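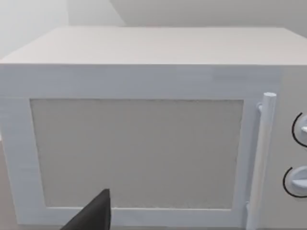

The simulated microwave from the gripper's side, with the bar handle and the two knobs on the right.

So you want to teach the arm to open a door by driving it yourself. Good choice, it's my favourite task! I record mine in simulation with the Skomasex hand controller, and it took me 325 goes to get 200 I was happy to train on, so don't fret if your first evening is a mess.

Start with the finger well clear of the door and low down. Press record, then count to two before you move (the learner likes a calm start). Now steer right towards the handle, slowly, and line up with the middle of the bar. The posts at the top and bottom are where I kept snagging.

Slide one finger into the gap behind the bar, close gently and pull in an arc. Not straight back! The door swings on its hinge and a straight pull drags the bar out of your grip. Leszek Krawczyk showed me to turn my wrist as I pull, and I've hardly dropped it again.

Keep away from the knobs while you're at it. If you brush one, bin that take and go again.

Stop once the door is open, let go, back off and save. I do 6 takes, then a cup of tea, then shift the starting spot a little before the next lot. Replay each batch at double speed before you train, as the jerky ones really jump out at you.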